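Floor Robots in Housekeeping: Your Questions
Madigan Guest Residences, Desosville
Last updated: Tuesday, August 10, 2021

We've been getting a lot of questions at shift change, in the break room and on the comment cards, so we've pulled them together on one page. If you work in housekeeping, laundry, maintenance or at the front desk, this is for you. We're pretty excited about the whole thing, and we hope some of that comes through!

What are we getting?
Nine Clirkus floor robots. They're low, round and fairly quiet, and they vacuum and damp-mop hard floors. They don't make beds, clean bathrooms, dust, carry linen or open doors. Three are already running in the Pallunholm building and the other six arrive in October.

Is anyone losing their job?
No. Everybody on the housekeeping roster stays on the roster, with the same contracted hours. We put that in writing before the first robot was switched on, and a copy is pinned up next to the time clock. If you can't find it, ask your shift lead to print you one.

So what does change in my day?
The floors, mostly. Right now you finish a room by mopping your way backward out the door, and by the twelfth room your shoulders know all about it. With a robot on your corridor you set it down inside the room, press the green button, and go next door to start on the bed. When it's done it stops by the door and chimes. You do a quick check, touch up whatever it missed, and move it along.

People in Pallunholm say the first week felt slower. You keep going back to look at it (everyone does, it's fun to watch). By the third week most of the team had found their own rhythm, and a few now run the order of their rooms completely differently from before. That's fine with us. There is no official order.

Will I have more rooms on my list?
Not this year. The room quota is frozen while everyone learns the machines. The time you get back goes to the jobs that always slide, like window tracks, the tops of wardrobes and the insides of drawers. We'll talk about quotas with the staff reps next spring, with the cleaning records on the table for all to see.

How did the trial go?
Well enough that we wanted more of them. The three robots did 2,761 room floors during the trial. Most went through without any help. The usual trouble was phone chargers, bath mats with fringes, and one particular kind of curtain that hangs a bit too low. Maintenance has been hemming those curtains, and the ones on the second floor are done already.

Does it record me?
No. The robots use a distance sensor and bumpers. They have no microphone and no camera. They log the room number, start time, finish time and battery level. Supervisors can see that log and so can you, on the tablet in the linen room. It won't be used for individual performance reviews.

What if it gets stuck, or breaks something?
Press the red button, pick it up by the handle, put it on your cart and mop the room by hand as you always have. Write the room number on the sheet. You will never be charged or written up for something a robot did. If a guest's belongings are damaged, call the front desk and they'll take it from there.

How heavy is it?
Light enough for most people to lift with two hands, but lifting it in and out of rooms all day adds up. Each cart on a robot corridor gets a ramp tray, so you can roll the machine on and off. Please use the tray. If you have a lifting restriction, tell your shift lead and we'll pair you with someone.

Do I need to be good with computers?
Not at all. Two buttons and a dustbin to empty, that's the daily part. The tablet is there if you're curious, and it comes in English and Spanish, with more languages on the way.

Is there training, and is it paid?
Yes and yes. It's one half day, always during your normal shift. You'll set up a robot, get it stuck on purpose, free it, change the pads and clean the brushes. Anyone who'd like to go further can sign up for the floor lead course, which covers maps and small repairs and comes with a higher hourly rate. We have more places open than people signed up, so go for it!

Who looks after the robots overnight?
Night maintenance puts them on charge and washes the pads. Please leave the machines on the shelf by the service elevator with the dustbin emptied. Pads go in the blue bag, never in with the towels.

What are the room models, and can I have a say in them?
Before a robot works a new room type, its route gets tried out in a computer model of a room. You can certainly have a say, and we'd love you to. Drop by the training room any afternoon and move the furniture around on the screen.

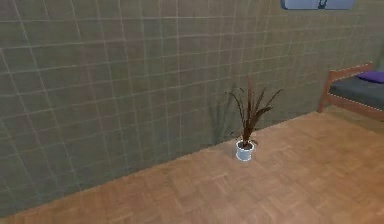
Housekeepers know better than any software where dust collects, so your notes on the models go straight into the cleaning routes. Think about how you'd do the floor yourself and tell us where you'd slow down. Take the potted plant: it's close up against the tiled wall, and a few of the long leaves hang over the rim of the pot. Should the robot squeeze in near it, or leave that bit of parquet for you and a hand brush? Same with the bed, where the short leg at the corner is just the sort of place fluff gathers. Write your ideas on the whiteboard or tell your floor lead, and we'll try them on the model before the October machines get here.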